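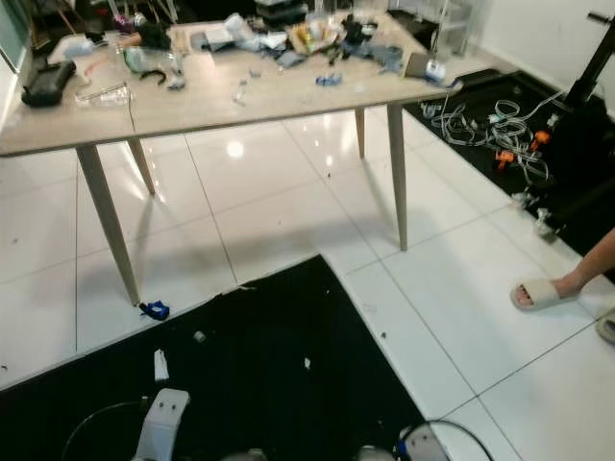 Print this page | E-mail this article

4.2 What counts as clutter?

Earlier work on shared tables tends to treat clutter as a number: count the items, divide by the surface, report a score. We doubt that this tells anyone much. Figure 6 shows one of the tables in our sample, and a count would put the crumpled plastic bags on a par with the cardboard tray of small items, though a bag is probably waste and a tray is somebody's attempt at sorting. The two bottles lying on their sides raise the same trouble. A bottle can be trash, or it can be a drink its owner means to come back to.

Bawa and Joubert claim that people agree on such cases "nearly always." Our raters did not. Of 317 items shown to them, 162 were given the same label by all 14 raters, and cables did worst of all. A dark cable hanging over the front of a table was called "in use," "stored" and "left behind" by people looking at the same picture.

We are also wary of stopping at the tabletop. In Figure 6 a tangle of clear and white cables lies on a floor mat beside the table, and small scraps lie on another mat in front. The Stornard scale ignores both — a table could score well on it simply by having everything pushed onto the floor.

Figure 6. Table and nearby floor, with clutter.

Related items
Marchetti: Who owns the mess on a shared desk?
Thibodeaux and Begay: Sorting trays and why they fill up

Contact the editors | Copyright Wondari Papers | Back to top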